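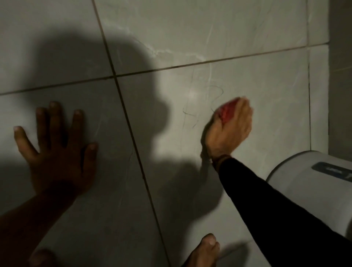

Photo: Kikance

The Wirkell gripper dropped the sponge again, and I said a word I'm not supposed to say when the microphones are on.

"That's 94," my boss called from the hallway. She was keeping the tally on a clipboard, sitting on an upside-down bucket with her coat on (the heat goes off in the Karppinen building at six and it was well past that).

"It can't be 94."

"You want to come look?"

I did not want to come look. I wanted the Wirkell to win, which is a terrible thing to admit when your whole job is comparing two grippers fairly and writing down which one can wipe a bathroom wall. But it was so pretty! It had soft gray fingers and it closed on things the way you'd pick up a baby bird. The Roveo, on the other hand, looked like something you'd use to get a jar off a high shelf. Two flat jaws and a spring. It squeaked. I'd had it on the arm all morning and it had wiped and wiped and wiped with no more personality than a windshield blade, and I had written "adequate" in the notes and felt mean about it.

So we put the Wirkell back on. New sponge, same patch of tile, same arm, same slow slide toward the corner. It picked the sponge up off the tray beautifully. It brought it to the wall beautifully. Then it pressed, and the sponge squashed, and those lovely fingers followed the squash right down until there was nothing left between them, and plop.

"95," said the hallway.

"Stop saying it like that."

"Like what?"

I sat down on the edge of the tub. The thing is, I've wiped a lot of walls. Before I ever touched a robot I cleaned rooms at a motel two summers running, and I could do a shower in the time it takes to boil an egg. I never once thought about how I held the sponge. You put one hand flat on the tile so you don't pitch forward, you bunch the sponge up in the other one, and you go. And then there's the hair. There is always hair, stuck to the wall in a little curl like somebody tried to sign their name, and you wipe it and it just moves over a few inches and signs again.

My boss came and stood in the doorway. "Show me," she said.

"Show you what?"

"How you'd do it."

I picked the sponge up off the floor and pushed it against the wall, and she leaned in so close I could smell her cough drops.

"You're not pinching it," she said.

"Sure I am."

"You're not. Look at your fingers, they're hardly doing anything. You're leaning on it. The wall's holding it up."

I looked. I opened my fingers a little, still pushing, and the sponge stayed right where it was. I laughed out loud. All day I'd been turning up the grip on that poor gripper, click by click, till it was set to 788 on a dial I'm pretty sure was never meant to go there, and the harder it squeezed the faster it spat the sponge out.

So I turned it way down. I told the arm to lean in a bit more, like it was tired. And off it went across the tile, that soft gray hand barely holding on, shoving the sponge along ahead of it, all the way to the corner.

We both kept quiet. You don't want to spook it.

It came back the other way, got almost to where it started, hit a grout line, and dropped the sponge in the tub.

"96," said my boss, but much more kindly.

She went down to see if the vending machine would take her dollar. I got the Roveo out of its case and wiped off the jaws with my shirt, and I crossed out "adequate" and sat there for a while trying to think what to put in its place. I had the pen cap in my mouth. Behind me the arm was still going back and forth, pushing its empty fingers over the wall, and I let it run until she came back with two bags of pretzels and asked me if I was planning to shut that thing off.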